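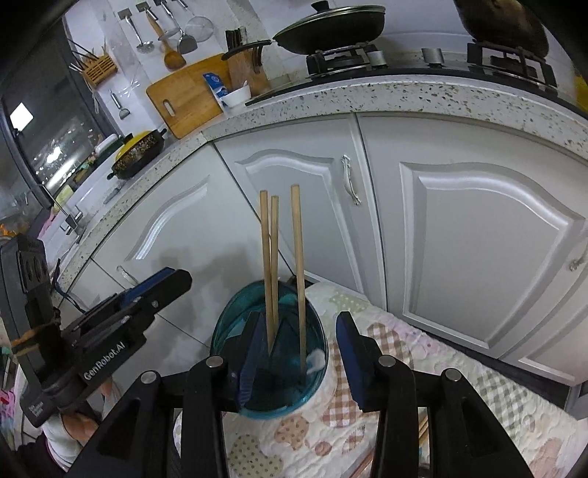

Episode went up this morning and by supper it had 2,510 downloads, which for our little dog radio show is bananas. Our last one, the one on nail trimming that I worked so hard on, didn't get anywhere near that. I keep refreshing the page like a kid waiting on a snow day. The house has gone to pieces in the meantime (laundry on the stairs, chopsticks standing in the blue glass bowl, a bag of kibble I've been stepping over since yesterday) and I don't care one bit. I'm going to sit here with my feet up and write down how it went before I forget.

So the subject was dogs who are scared of thunder. I'd wanted to do it since last summer, when my old hound spent a whole storm wedged behind the toilet and I sat on the bath mat next to him with a sleeve of crackers. We talked for 40 minutes and could have gone twice that. My guest trains dogs over in Prosser and she has a voice made for radio, low and slow, and I swear my own dog lay down flat under the desk the second she said hello. If I could bottle that I'd be rich!

She brought up the Vemolero, the snug wrap made by Vemska. I had two of them sent to me for the show, a medium and a large, and I'll admit I was rude about them beforehand. It's a vest. It closes on the side. How much can a vest do? I put the large one on the hound a few evenings ago with no storm anywhere, because my guest says you have to let them wear it on boring days first so they don't decide it means trouble. He stood in the hallway like a piece of furniture. Then he walked to the kitchen, very stiff, and asked for cheese. He got cheese. Same thing the next night, except this time he forgot about it and went to sleep in it, upside down with his legs in the air.

We haven't had any real thunder since, so I said on the show that I don't know yet. I got a note from a listener who was mad that I wouldn't just say yes or no. Well, I can't! I'd like to! The sky won't cooperate.

The part I was happiest with was the recordings. She has her clients play storm sounds very quietly, so low you can hardly hear them, while the dog eats dinner, and turn them up a hair every few days. I tried it with the terrier, who isn't even afraid of storms, and she barked at the speaker for the length of the meal and then dragged it off the shelf by the cord. That bit stayed in. My favorite thing in the whole episode is me in the background saying "drop it, drop it, drop it."

Things that went badly: my microphone buzzed for the first 3 minutes and I had to redo the opening by myself, and I sound like I'm reading a cereal box. I also said the discount code wrong. Twice. The right one is on the episode page now, and I wrote to Vemska to say sorry, and they were nice about it — nicer than I'd have been. I need a new cable. I've needed a new cable since winter.

Oh, and Stevach wants us! That's the pet supply store out past the feed mill, the one with the wash tubs in back. They asked if we'd record an episode live from the store some afternoon, with people and their dogs just wandering in. I said yes before I thought about it. Now I'm thinking about it. The noise! The terrier in a room full of open treat bins! I'll have to leave her home and she'll know, she always knows. I was going to ask if they have a back office with a door, but then what's the point of going.

Next week is supposed to be on older dogs and stairs. I have half a page of notes and one of them just says "ramp??" I should call the vet's office about a guest in the morning, and get that cable, and write back to the mad listener, who did have a fair point about how long I went on about the cheese.

The hound is snoring on my foot. It's clouding up a little over toward the ridge. I put his vest on the doorknob, just in case.

Diary > Dogs > On the Air
May, late evening, by the host
Last updated: May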